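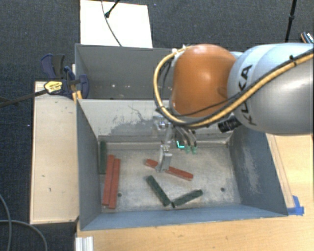
Two gray bins, one behind the other, with a KUKA arm reaching over both and red blocks in the nearer one.

The Bin Outlives Everything

By Tae-yang Ban

I have been writing about manufacturing long enough to have outlasted three kinds of safety glasses, and in that time no one has ever offered to show me a bin. I have been shown lasers. I was once walked the full length of a parking lot to see a compressor. The bins I find on my own, usually with my shin.

So this spring I drove out to Evdale, where a company called Skaser repairs, relines and resells steel parts bins, and asked for the tour. There was a pause on the phone. Then someone said, "Of the bins?"

Of the bins. Skaser had 433 of them on the premises in April, stacked in rows behind a building that used to make church organs. Some came from plants that closed. Others came from plants that are doing fine and simply got tired of looking at them. The shop foreman, a patient man named Wang, reads them the way a dentist reads molars.

"Look at the walls first," he told me. Scrapes on a far wall, he says, usually mean people are tossing parts in from the front. A pale streak down one side suggests something gets dragged out the same way every shift. A chipped front edge means forks, carts, belt buckles and impatience. The floor goes last, wearing through in patches where the load lands.

I asked about the sloping sides. Wang looked pleased, or at least less resigned. Straight walls hold more, and buyers who have never emptied a bin always ask for them. With straight walls the last few pieces settle into the corners and stay there until retirement, theirs or yours. A slope brings them back toward the middle. You lose some volume and gain the bottom of the bin.

The holes in the floor have their own literature, most of it oral. Drainage is one theory. Bolting down is another. Wang drills them when a customer asks and has learned not to inquire. He did once get a bin back with a complaint that washers were escaping.

Paint is where tempers rise. Skaser will strip and recoat a bin for 23 dollars, in a blue-gray from a supplier called Urnetti that half the county seems to own. Hardly anyone takes the offer. A new coat lasts until the first load goes in, and after that you have a scratched bin and 23 fewer dollars. Wang's own preference is to leave the old finish alone unless there is rust under it — he considers fresh paint on a bin a form of lying.

A good one, he says, should hold 400 pounds without the floor bowing, and he tests this with sacks of gravel and a straightedge. The bins that fail get cut up for patches on the ones that pass. I watched him weld a square of somebody's old wall onto somebody else's floor, grind it flush, and kick it twice.

I bought one, a small one. It's in my garage, holding extension cords, and I have already hit it with my shin.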